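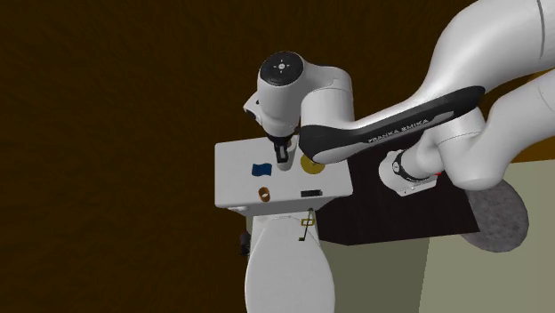
Section 4: Fitting and commissioning the water softener

Read this section in full before cutting into any pipework. It covers the Pendine single-cylinder softener supplied with the Brito bypass kit. Owners of the twin-cylinder model should use the separate sheet packed with the valve head.

4.1 Before you start

Check the contents of the carton against the packing list on the inside of the lid. The softener is supplied with the valve head already attached to the resin cylinder. Do not unscrew it. The seal between the two is set at the factory and will not reseat reliably by hand.

You will need:
Pipe cutter and deburring tool
Two adjustable spanners
PTFE tape
Drill and masonry bit to suit the drain outlet
Spirit level
Bucket and old towels
Hardness test strips (one pack supplied)

Measure the incoming water pressure at the kitchen tap. If the pressure is above the limit printed on the rating label, fit a pressure reducing valve upstream of the softener. Flow should be measured with every other outlet in the house closed.

CAUTION: The softener must not be connected to a private borehole supply containing iron unless an iron filter has been fitted first. Iron fouls the resin and the damage cannot be reversed by regeneration.

4.2 Choosing a position

1. Choose a place close to the incoming main, after the branch to any outside tap.

2. Leave one kitchen tap on unsoftened water. This branch must also come off before the softener.

3. Confirm that the floor is level and will carry the full weight of the cabinet, salt and water. A kitchen unit with a chipboard base needs a support panel beneath it.

4. Allow clear space above the cabinet so that the lid opens fully. With less clearance the salt can still be loaded, but the brine valve cannot be lifted out for cleaning.

5. Keep the cabinet away from boilers and from unheated outbuildings. Frost damage is not covered by the guarantee.

Note: The drain hose may rise above the cabinet where there is no low-level outlet, but every rise slows the rinse. Keep the run short and free of loops.

4.3 Fitting the bypass

The Brito bypass consists of three lever valves: inlet, outlet and bypass. In normal service the inlet and outlet are open and the bypass is closed.

1. Turn off the water at the main stopcock and open the lowest tap in the house to drain the pipework.

2. Mark the pipe using the card template. Cut squarely at both marks and remove all burrs.

3. Fit the bypass with the arrow pointing in the direction of flow.

4. Close the inlet and outlet valves. Open the bypass valve.

5. Turn the water back on slowly and check every joint. Leave the pipework under pressure while you complete 4.4.

6. If a joint weeps, tighten it by a quarter turn and dry it with a cloth. Check it again after ten minutes. Do not go on tightening a compression joint that still weeps; drain down and remake it.

Where metal pipe is used to earth any part of the electrical system, the softener and its plastic hoses will break that path. An earth continuity bond must be fitted across the inlet and outlet pipes. Have this checked by a qualified electrician.

4.4 Connecting the hoses

1. Place a rubber washer in each end of both flexible hoses. Two spare washers are taped to the instruction pack.

2. Connect the first hose between the bypass inlet valve and the port marked IN on the valve head.

3. Connect the second hose between the port marked OUT and the bypass outlet valve.

4. Tighten the plastic nuts by hand, then by no more than a half turn with a spanner.

5. Push the drain hose on to the barbed fitting and secure it with the clip. Run the free end to a trapped standpipe or gully, leaving an air gap above the waste water level.

6. Push the overflow hose on to the elbow at the side of the cabinet. The overflow works by gravity and must fall all the way to its outlet. It must not be joined to the drain hose at any point.

CAUTION: The hoses must hang in an easy curve. A kinked inlet hose reduces flow and may split under pressure.

4.5 Setting the controller

The Trununon controller is fitted to the front of the valve head and is powered by the plug-in adaptor supplied. Use no other adaptor.

1. Plug in the adaptor. The display shows the software version and then the time, flashing.

2. Press SET. Use the arrow keys to enter the time of day and press SET again.

3. Enter the water hardness. Dip a test strip in cold unsoftened water, shake off the excess and compare it with the colour chart after the period shown on the pack. If the strip falls between two colours, enter the higher value.

4. Enter the regeneration time. The factory setting is 2 a.m. Change it only if water is commonly used at that hour, as unsoftened water is passed to the house during regeneration.

5. Enter the reserve. The factory setting of 10 per cent suits most households.

6. Press and hold SET until the display stops flashing.

The controller meters the water used and works out when the next regeneration is due. At moderate hardness a typical interval is 4,000 litres. If the power fails, settings are held in memory, but the clock may need to be reset. The clock does not adjust itself at the end of March when the hour changes.

4.6 Filling and first regeneration

1. Pour clean water into the cabinet until it covers the grid at the base. This is needed once only. The softener refills itself after each regeneration.

2. Add Skuvix tablet salt or an equivalent that meets the standard quoted on the rating label. Do not use table salt, rock salt or dishwasher salt. Fill to no higher than the line moulded inside the cabinet.

3. Open the inlet valve to one quarter and wait for the sound of air and water to stop.

4. Open the inlet valve fully. Open the outlet valve. Close the bypass valve.

5. Run a cold softened tap until the water is clear. A slight yellow or brown tint at first is harmless and comes from the resin.

6. Press and hold REGEN until the motor starts. The display shows the stage and the minutes left.

7. Check the drain hose during the backwash stage. There should be a steady flow with no leak at the clip.

8. When the cycle ends, test the softened water with a fresh strip. It should show no hardness. Hot water will remain hard until the cylinder has been used and refilled.

Note: Old scale in pipes and heaters may loosen during the first weeks. Clean tap filters and shower heads if the flow falls.

4.7 Error codes at first start

E1: Motor has not reached position. Unplug the adaptor, wait one minute and plug it in again. If the code returns, bypass the softener and contact the supplier.

E2: No flow detected. Check that the inlet and outlet valves are open and the bypass valve is closed.

E4: Memory fault. Enter all settings again as described in 4.5.

E11: Regeneration overdue. Start one by hand as described in 4.6, step 6.

There is no E3 on this model.

4.8 Records

Write the serial number, the measured pressure and the hardness setting on the card inside the cabinet lid. The service interval is 500 regenerations or the period stated in the guarantee, whichever comes first. The regeneration count is shown by pressing both arrow keys together.

Section revised 29th April. It replaces the loose sheet headed "Bypass valve positions", which showed the outlet lever the wrong way round and should be thrown away.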